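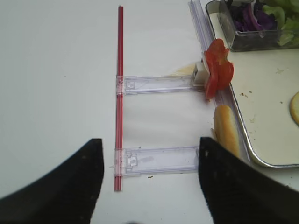
The tomato's corner, over beside the tray.

In Defense of Keeping the Tomato Waiting

Sunday, May 26, 2019

I have a sandwich opinion, and since it is a long weekend and the grill is under its cover until this afternoon, I am going to take my time telling you about it. I think most home burgers go wrong on the table, well before anybody takes a bite, and I think the cure is to lay out your parts and build from the bottom, in order, with every ingredient kept in its own place until its turn comes.

I grew up in Brarkthorpe, where burgers were served the way most families serve them. There was one big platter. On the platter was a heap of lettuce, and on the lettuce sat the tomatoes, and under the tomatoes was a little pond. By the time you got to the front of the line, your lettuce had been sitting in that pond for a good long while and your bun was about to join it. I loved those suppers dearly and would go back to any one of them tonight, pond and all. But I would bring a second plate for the tomatoes.

A tomato slice is mostly juice with a skin around it. That is what we like about it, and it is also why it needs its own spot, off to one side, where it can leak in peace. I like to stand my slices up or lean them on something so they drain a bit, and I keep the spare buns well clear of them. A bun that has touched a tomato too early never gets over it. You can toast it again and it will still have that one sad, soft place, and somehow that is always the place you bite first.

Which brings me to lettuce, the part of my argument where I lose people.

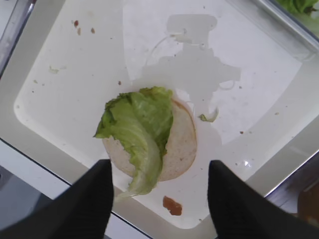 One leaf on the bottom bun, frilly end up top and stem hanging over.

Lettuce goes on the bottom. I know that plenty of good cooks put it up top, under the crown, where it looks pretty and peeks out. I did it that way for years. The trouble is that the top of a burger is hardly ever in danger. The bottom bun is the one doing all the work, holding up everything else and catching whatever runs down, and it seems only kind to give it a raincoat. A single leaf will do the job, as long as it's a decent-sized one and you lay it across with some care.

I said a single leaf and I meant it. Somewhere along the way we got the idea that generosity means a fistful of greens, and then the whole thing slides apart in your hands like a deck of cards. One leaf with a bit of ruffle at the end, draped so the edge shows, gives you the crunch and the color and leaves room for your supper. If the stem hangs off the side, let it hang. I have had guests tear the stem off and apologize to me for it — as though I were running an inspection! — and I always tell them that the stem is the crunchiest bite on the plate and they have just thrown it away.

There is a lunch counter over in Janen where I ate my way through most of one October, and what I remember best about it is that you could watch them build. Bottom bun down, cut face up, leaf across it, and then a little pause while the cook looked over what was left. I have come to believe in that pause. It is where you notice that you haven't sliced the onion. It is where somebody says they don't care for cabbage, and you still have time to do something about it. When you throw a sandwich together in one motion there isn't any place in it to change your mind.

My other habit, and I will admit that I came to it late in life, is dividing things up. My sister-in-law calls it fussy. I call it knowing where the tomato is. Clear dividers and clear boxes are best for this, to my way of thinking, as you can see at a glance what you have and what you're running out of, and nobody has to lift a lid and ask. Purple cabbage on one side, green lettuce on the other, and the two of them together are as cheerful as anything you could put on a table. I have paid good money for flowers that didn't look half as nice.

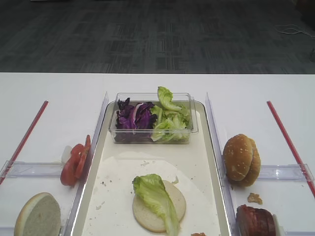

A Word for Cabbage

Shredded purple cabbage deserves better than it gets. It stays crisp long after the lettuce has given up, it costs next to nothing, and a forkful of it on a burger does what a pickle does without shouting. Keep it beside the lettuce, by all means, but try to keep it on its own side. Once the shreds start to wander you have a salad, and I have nothing against a salad except when I was planning on a burger.

I would say a kind word for paper, too. A round of it under the bun catches the crumbs, and crumbs there will be, and when the meal is over you can fold up most of the mess and carry it off. The Prakard church picnic, where I have helped more summers than I can remember, used to put the buns straight down on the trays, and the scrubbing afterward was nobody's favorite hour. Then somebody brought a packet of rounds, and I don't believe we have gone without since. 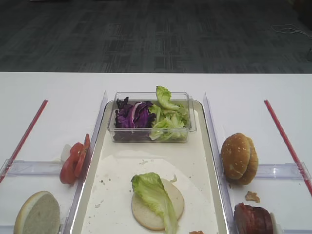

Greens at the far end, tomato to the left, bun to the right, and the sandwich begun in the middle.

I don't want to make too much of all this. A burger built any old way and eaten on the back steps with people you like is a fine burger, and I will not be sending mine back today if the lettuce turns up on the wrong side. But setting things out is a pleasure in itself, one that I think gets skipped in the rush to feed everybody. For a few minutes it is all still ahead of you. The greens are bright, the bun is waiting with its one leaf on, and the tomato is off in its corner keeping its juice to itself.

If you are having people over this weekend, try it once my way. Give the tomato its own place, put the leaf on the bottom, and stop for a moment before you add the rest. And if you are a lettuce-on-top person and mean to stay one, write and tell me why. I have heard from several of you already after the potato salad column, and I did read every word, including the letter that went on for four pages about celery.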